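# Unit 8: Mixed Small Items in Open Bins

Handout, revised 11 September 2019. Read before the storage practical.
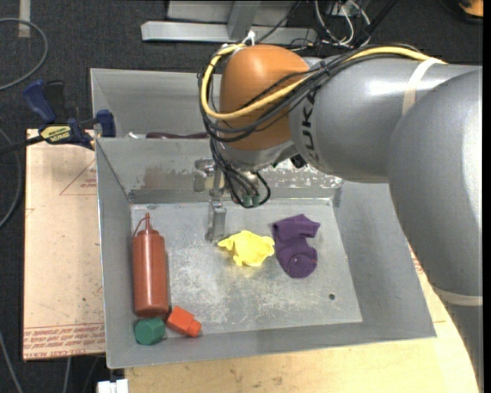
An open bin is the simplest form of storage for items that share neither shape nor material. It needs no dividers, no labels on individual positions and no fixed orientation. The cost appears at retrieval. Items touch, lean and roll, and the order in which they went in says little about where they end up.

## 8.1 Item classes

The course uses four classes. Assign each item to one class before it is stored.

- **Rolling.** Bottles, tubes, cans and other cylindrical bodies. A rolling item lies stable only against a wall or another item.
- **Faceted.** Blocks and boxes with flat faces. These keep the position in which they are set down.
- **Limp.** Cloths, bags, gloves. No fixed outline. A limp item takes the shape of whatever lies under it and can hide smaller items completely.
- **Snagging.** Anything with a loop, strap, hook or nozzle. This class is added to one of the others: a squeeze bottle with a strap is rolling and snagging.

Classify by the outer form. Contents matter only when they shift the center of mass, as in a half-filled bottle.

## 8.2 Bin geometry

Sloping walls move items toward the floor and let bins nest when empty. They also reduce the usable floor area. Measure length and width at the floor, never at the rim.

Metal floors scratch. Scratches do not affect capacity, but a worn surface is harder to inspect for dirt and small parts. Record the floor condition on the Wilta sheet as *clean*, *scuffed* or *damaged*. Chipped paint on a wall is entered separately under "coating."

## 8.3 Placement rules

1. Rolling items go in first, parallel to a wall.
2. Faceted items go in corners or against the base of a rolling item.
3. Limp items go in last and are laid flat. They must not cover a snagging feature.
4. Nozzles and caps point away from the side from which the bin is emptied.
5. Leave clearance of 10 mm between rigid items where the floor area allows it.

Rule 5 gives way to rule 1 if the two conflict.

## 8.4 Load limits

For the Kocsis bins used in the practical, no single item may exceed 200 g. Items above this limit go to the Brudum shelf. Weigh bottles with their contents.

## 8.5 Exercise

Each group receives one bin and one bag of mixed items. Sort by class, place according to 8.3 and sketch the layout from above. Tip the bin slightly toward the near side, set it level and sketch it again. Mark every item that moved and give its class.

Hand in both sketches with the Wilta sheet. Unlabeled sketches are returned without a grade.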